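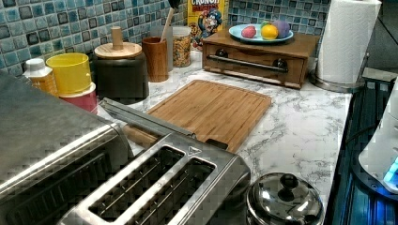
*Toaster and other appliances on the counter, in front of the tile wall.*

Brelero has released version 3.2 of its spreadsheet program, and the biggest change is in how it handles data imported from web pages. Until now, an imported list came in as plain cells, and the user had to turn it into a table by hand before sorting it. In the new version the program asks one question during the import, and the columns are ready to sort and filter when the data arrives.

The update was published on 28 February 2026. It is free for everyone who already has a license for version 3.
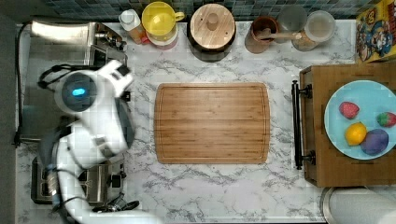 *Sink, faucet and toaster, seen from above.*

Gráinne Kinsella, product manager at Brelero, said that the import window was the part of the program which brought the most letters from users. "People did not complain about the formulas. They complained that a column of prices was read as text, and then the total was zero," she said. The import window now shows the first 24 rows and marks each column as text, number or date. A wrong guess can be corrected there with one click.

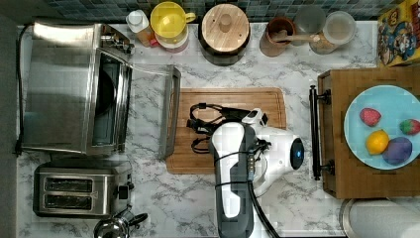
Vol. 23, No. 2

The old behavior is still possible. Users who prefer plain cells can choose "Keep as range" in the Import menu, and the program will remember this choice for the same web address. Files saved in the new version open in the older one, but the filter buttons are lost.

Orla Mulligan keeps the price lists for the wholesaler Polák in Wultcombe and tested the program before its release. She said that the refresh is faster, but she still misses a way to import two lists into the same sheet.

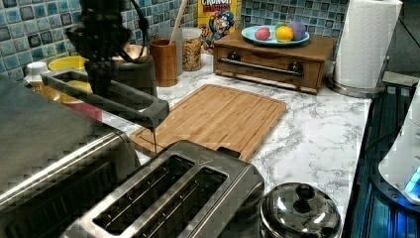
*Cutting board with a juice groove.*

Brelero plans to add this in April, together with a Danish translation made at its office in Drirkholm. The list of known problems is in the Help menu, under "Release notes."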